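Chapter 8
Fibers, Yarns, and the Way Cloth Behaves

I learned most of what I know about fabric by ruining it. When I was in graduate school I put my best wool sweater through a hot wash with the towels, and it came out sized for a toddler (a small one!). My roommate laughed for a week. My advisor, Jagadeesh Raju, did something more useful – he cut a strip off the sleeve, handed it to me, and told me to go look at it under the microscope.

What I saw was a mess of tangled fibers, locked together so tightly that I couldn't pull a single one free. Wool has tiny scales along its surface, and when you add heat, water, and a lot of tumbling, those scales catch on each other and won't let go. We'll get into the details of felting in Section 8.3, and you'll make some yourself in the lab.
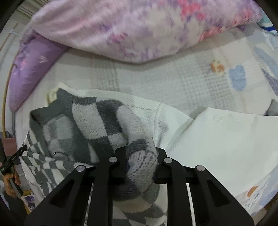
Before we get there, though, I want you to start thinking about cloth at three sizes. The smallest is the fiber, then comes the yarn, and then the fabric itself, which may be woven, knitted, or just pressed together. A knit stretches mostly at the fabric level: the loops change shape long before the fibers do any real stretching of their own. Pull on a woven bedsheet along its threads and it hardly moves. Now pull it corner to corner – quite a bit of give, right? Same cotton, same yarn, and a very different answer depending on which way you tug.

Students always ask me about thread count around now, usually because they've just bought sheets. A label that says 600 may be counting every ply inside each yarn, so it tells you less than you'd hope. We'll work through a count by hand in Problem 8.4.

Bring an old T-shirt to the first lab, one you don't mind cutting up. You'll also want a ruler and a cheap magnifier. We start with the fiber.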